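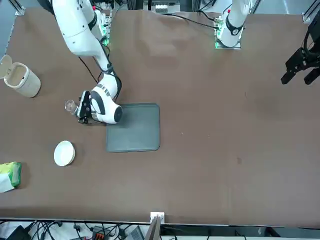 Smaranda Gavrilă wondered, on reading an early draft of this section, whether people in Lustham really stop at two cups of tea because they have had enough, or because a third would mean asking somebody else to get up. We have come to think that her question deserves more room than we first gave it, and so we take it up before going on to the survey results.

4.2 Who pours, and who is asked

Figure 3. A small clear glass cup and a gray tray.

Most of the 38 households we visited in Lustham serve tea in the late afternoon, and nearly all of them were kind enough to let us stay for it. Small glasses were the rule there, while the Prusstead families leaned toward mugs – often large ones, and often brought from an earlier home. With a mug, a guest may sit for an hour without needing anything. A small glass runs out quickly, and each refill is a little conversation of its own, with an offer, a polite refusal and then, as a rule, a second offer.

We had expected the older hosts to keep closer track of these refills, and in Lustham they did. In Prusstead the pattern was much weaker, and several younger hosts told us, rather cheerfully, that guests knew where the kettle was. Of the 400 survey forms returned to us by the end of May, only 10 described a household where guests always poured for themselves, so we would not want to lean too hard on those remarks.

The wording of the second offer also varied a good deal between the two towns, and we return to it in section 4.3.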